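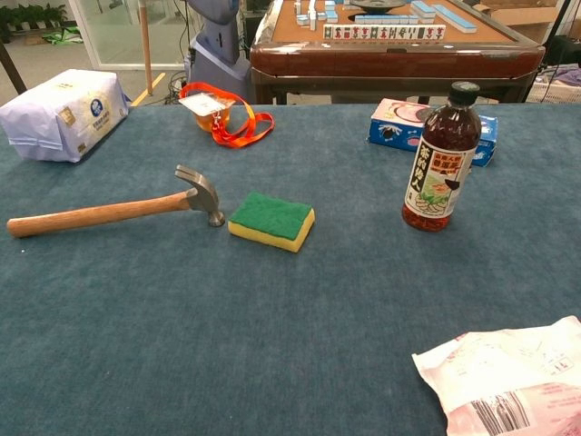 Provelex_Reader
I must respectfully disagree with the original poster. A tool library that charges late fees will lose the members it was set up to serve. Our branch in Nulberg dropped fees in December, and borrowing has remained steady.

Justix
Thank you for the reply. My proposal was limited to items with a waiting list. A claw hammer can be replaced easily. The tile saw cannot, and two households waited nine days past the due date for it.

northgate_lending
We apply a similar rule. Standard loans run five days, with one renewal on request. Members with an overdue item may not reserve another until it is returned. No money changes hands.

Justix
Does the hold apply to the whole household or only to the cardholder? Under our present terms a second adult at the same address may simply borrow in the other name.

northgate_lending
The whole household. This was added to the terms last spring and drew two written complaints.

Reuter
I find that provision excessive. Adults who share an address do not always share responsibilities – tenants in particular. I would ask that any draft make an exception for them.

Justix
Noted. I will revise the wording and post it in this thread before the next meeting.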